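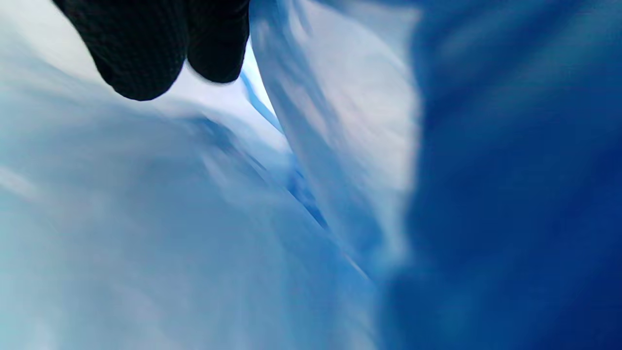 Asunto: Re: [recogida-demos] Criterios de aceptación para los episodios de material plegable

A los miembros de la lista:

En respuesta a la consulta recibida el domingo, que se reproduce parcialmente a continuación, la coordinación técnica del proyecto Mikmont comunica los criterios aplicables a la próxima entrega.

> El equipo de Niltov ha terminado la primera revisión del lote de plegado.
> Encontramos numerosos fotogramas en los que el material azul claro ocupa
> casi toda la vista y del operador solo se ven las puntas de dos dedos
> enguantados. En varios hay además desenfoque de movimiento.
> ¿Deben descartarse esos episodios completos, recortarse o entregarse tal
> como están? El protocolo vigente no lo aclara y los revisores están
> aplicando criterios distintos.
>
> Preguntamos asimismo si el guante negro sigue siendo obligatorio o si
> puede usarse el gris que distribuyó Ita.

1. Fotogramas con vista muy próxima

No procede descartar un episodio por este motivo. La imagen que encabeza este mensaje se considera admisible: los pliegues de la parte central se distinguen, la línea azul más intensa que baja en diagonal conserva un borde definido y el tejido de punto del guante es reconocible en la yema izquierda. La zona derecha, muy borrosa, no invalida el fotograma. El modelo debe aprender también de los momentos en que la cámara de la pinza queda casi pegada a la tela, que son frecuentes en la ejecución real.

2. Desenfoque de movimiento

Se aceptará el desenfoque siempre que no se prolongue más de 3 segundos seguidos. Superado ese límite, el episodio se marcará como «revisar» y se remitirá a Frimpong, que decidirá sobre su inclusión. Los centros no deben recortar los vídeos por su cuenta. En la entrega anterior, los recortes desajustaron las marcas de tiempo respecto al registro de apertura de la pinza, y fue necesario repetir la sincronización.

3. Guantes

El guante negro continúa siendo obligatorio para los materiales claros. El gris de Ita queda reservado a las prendas oscuras. Ambos no pueden combinarse dentro de una misma sesión.

4. Etiquetado

Cada episodio llevará una única instrucción en lenguaje natural, redactada en infinitivo y sin mención del color salvo que haya más de una pieza sobre la superficie de trabajo. Los intentos fallidos se conservarán con la etiqueta correspondiente, incluidos aquellos en los que el operador suelta el material y vuelve a tomarlo.

5. Estado de la colección

El repositorio común contiene 2.531 episodios validados de la categoría de plegado. Quedan pendientes de segunda revisión unos 80, procedentes en su mayor parte de Niltov. Se ruega a dicho equipo que los revise de nuevo conforme a los puntos 1 y 2 antes de subir material adicional.

La versión 6 del protocolo, que recoge estas precisiones, estará disponible en la carpeta compartida en diciembre. Hasta entonces, el presente mensaje tiene carácter de instrucción provisional y prevalece sobre la hoja de revisión anterior en caso de discrepancia.

Las dudas sobre episodios concretos deberán dirigirse a esta misma lista, indicando el identificador del episodio y el intervalo afectado.

Atentamente,

Coordinación técnica
Proyecto Mikmont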